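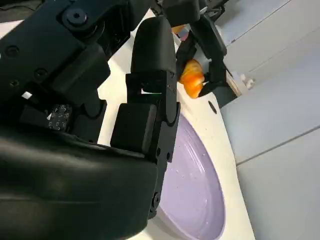

Open day at Plerkiddale: anyone else go?
Posted 24/01/2024 by tastano_tom

Two grippers, one orange thing plus a sliver of another, one lavender bowl. I drove 21 miles for this and would do it again.

gearmouse: Real orange or plastic?

tastano_tom: Couldn't tell. Didn't get to lick it.

hingepin: My kid clears a table faster, and he's bribable.

gearmouse: Your kid doesn't work nights. I'd take slow.

hingepin: Neither did this one. They shut it off at lunch.

tastano_tom: The arms were worth the trip. The parking was not.

Comments (3)

oldsolder: Went to the June one. Better cookies.

bowlcut: Disagree with hingepin. Soft round stuff is hard to grip.

hingepin: So is my kid.

Recent threads
Zundavov controller, fan noise (17 replies)
Cárdenas workshop tour, worth it?
Selling: bench vise, pickup only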